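Search the forums Go
We use cookies to keep you signed in. Accept | Settings

Ferry or fly for a week away with two kids?
Posted by Dilani Khondokar, 7 July 2022

We want a week away before school starts and have narrowed it to two. Option one is Porko, a two-hour flight and then a shuttle. Option two is Dresar, which means the overnight ferry and our own car. The kids are six and nine. We'd rent a place with a kitchen either way and cook most nights. The budget is 1,000 for travel and lodging, not counting food.
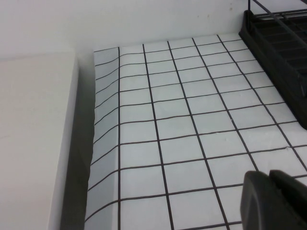
Re: Ferry or fly

bestgate_mo wrote:
Ferry. We did Dresar in June and the car made the week. The beach is 9 miles from town and the bus only runs in the morning. Book a cabin, though. We tried the reclining seats once and were useless the whole next day.

tollroad77 wrote:
I'd go the other way. A night on the boat each direction takes a big bite out of a week. In Porko you can walk to everything and the pool is free for kids under ten. Our flights were 400 for four of us with carry-on bags only.

Check what the kitchen has before you pay for any rental. Ask about pans, sharp knives and somewhere to dry dishes.

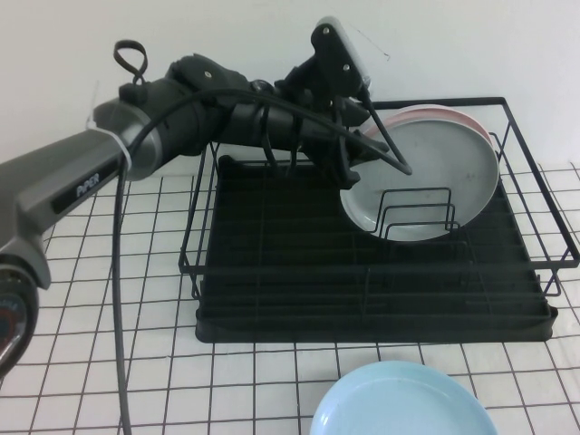 I also bring dish soap and a couple of sponges, as the shops near the shuttle stop close early on Sundays.

bestgate_mo wrote:
Carry-on only for a week with a six-year-old is hard work. And the shuttle is extra - we paid 30 each way.

tollroad77 wrote:
Still less than the cabin and the gas. Most rentals there have a washer, so you don't need many clothes.

Dilani Khondokar wrote:
Thanks, both. The younger one gets seasick on lake boats, so that worries me. Has anyone rented from Þorgeirsson in Dresar? Their two-bedroom is the only one left in our week.

quietcove wrote:
We had that one. Clean, good beds, thin curtains. The deposit came back in up to 30 days, so don't count on it for the trip home. The kitchen is small but fine for four. We washed up by hand every night.

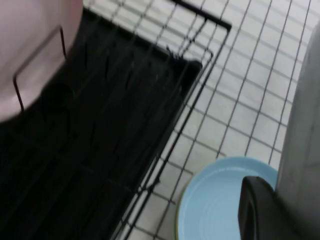 Dish rack, close up

As for seasickness, ask for a cabin low down and near the middle. Ours slept through it.

bestgate_mo wrote:
Agree on the low cabin. They go first, so call now if you want one.

Dilani Khondokar wrote:
Calling in the morning. If the low cabins are gone we'll fly to Porko.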